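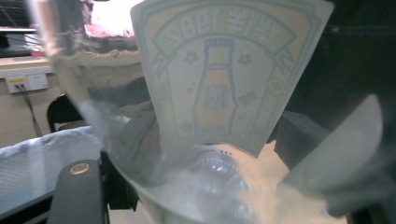

Maureen Tolley

Right, I've read the leaflet, the web page and the long version of the report about Brilar, the drink and drugs recovery app that Bunholm is about to get whether it wants it or not. Thread, sorry.

Brilar is made by Gernar. You put it on your phone, it asks how you are twice a day, and if you say "bad" it plays you a breathing exercise. There's a chat window too. I can't find anywhere that says who is on the other end of it after 6pm.

The headline on the leaflet is "1000 people supported". I wanted to know what supported means. It's on page 17 of the report, in the notes. Supported means downloaded it and opened it once.

I have opened a lot of apps once. I've got one for learning the ukulele.

Next claim. Most users "reported lower use" at the end. Fine, lower use of what, and compared with when? They asked people on the day they signed up, and people sign up on the worst day of their lives. Nearly anyone looks better a few weeks after that, app or no app.

And the ones who answered at the end are the ones still there at the end. If you've relapsed and you're on your sister's sofa with your phone off you are not filling in a survey with smiley faces on it.

They do say how many filled in both surveys, I'll give them that. It's 19. Out of the lot.

I'm not saying it did nothing for those 19. I hope it did loads. I'm saying you can't put a bar chart on a leaflet with that and call it proof.

Also no comparison group. None. They could have looked at people on the waiting list at Fodor over the same stretch, the figures must exist. Perhaps they did look. It's not in the report.

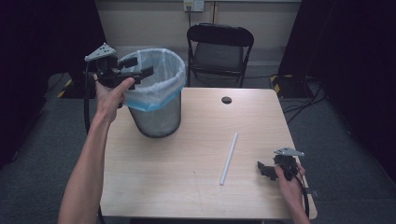
Straw on the table, wastebasket at the far edge

Which brings me to Fodor. For anyone not local, Fodor is the drop-in on the hill where you can walk in off the street and sit down with a keyworker. It used to be open five days. It's now open three, and the new plan has it at two once Brilar is "embedded".

So when they tell you the app is "in addition to face-to-face support", check the opening hours. I did. The page on the website still has the old ones on it.

I asked about this at the Wednesday drop-in session for residents. I was told the app would "free up capacity". Freed up to do what, if the doors are shut? The answer was that they'd come back to me. I left my email. I left it twice, because the first sheet went missing.

People keep saying at least it's cheap. Is it? The price in the papers is per licence, and I can't work out if a licence is a person who uses it or a person who could. If it's the second one we are paying for a lot of ukulele players.

Someone will say I'm against technology. I had telephone support for my own drinking years ago and it was good. A voice, same voice most weeks, and she knew when I was fibbing. I'd have told an app I was fine till the cows came home.

Detox is the bit that properly bothers me. Stopping suddenly when you drink heavily every day can be dangerous, fits and worse, and you want a medical person involved. The leaflet has one line on it, at the bottom, under the logo. In grey.

I tried the sign-up to see if it asks how much you drink before it starts cheering you on to stop. It does ask. I put in a frankly silly amount and it gave me a badge for honesty and then a breathing exercise. Maybe there's a warning further in. I gave it about 20 minutes and didn't find one.

What would change my mind: a trial with a proper comparison, follow-up on the people who dropped out, and the results of both put out before the contract is signed. It's how you'd test a cough mixture.

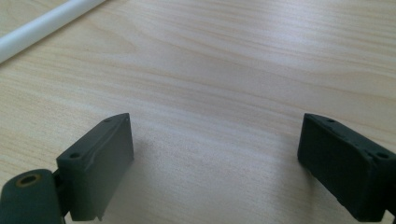
A reply to the post about Fodor says the app got them through the nights when the place was shut, and would I please not talk as if everyone who likes it has been conned.

Fair. I don't think you've been conned and I'm glad it was there at night. Keep using it. My quarrel is with the leaflet, and with using you as the reason to shut a door in the daytime.

Same person says the keyworkers at Fodor were the ones who showed them how to set it up. Have a think about that one, Gernar.

Contract is meant to be decided in February. The papers are on the Bunholm site under "Procurement, other". Read the notes at the back first, the front is mostly photos of people laughing at phones.

Still no email, by the way.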